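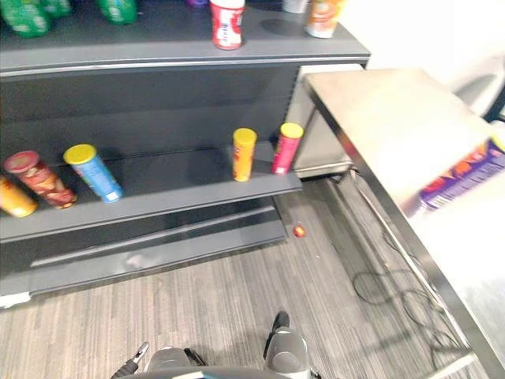
Shelf restocking at the Condcombe test site, seen from the robot's head camera.

Drascombe is a task planning package for two-armed mobile robots in retail settings. Our group reviewed release 3 over a period that ended in August 2024, using a sloped shelf of chip cans and a steel counter beside it.

Installation is well documented. The planner reads a plain text goal file, and a new operator can write a workable one in an afternoon. Mingxuan Liao prepared ours, covering upright cans, cans lying on their sides, and transfers between counter and shelf.

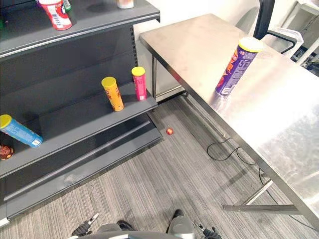 Perception is the stronger half of the package. Can poses are updated at every planning step, and the confidence score for each item can be viewed in the operator panel. Reflections from polished metal remain a known difficulty - the manual advises a separate calibration for such surfaces, and we agree with that advice.

Replanning took 580 milliseconds at the default settings and 800 with full collision checking. Both are acceptable for restocking work. 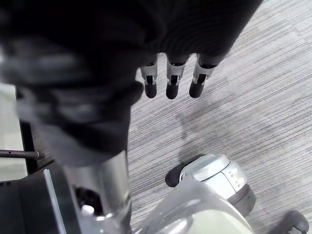 The wrist camera view is less satisfactory. It opens in a separate window, and its timestamps must be matched to the head camera by hand. Martti Rissanen reported the matter to the developers in March. The log viewer also lacks a search function.

We recommend Drascombe to laboratories with 2 or more trained operators. Smaller teams may prefer to wait for the next release.

Reviewed by Rosalind Ruiz-Ortega and Zhenhua Pan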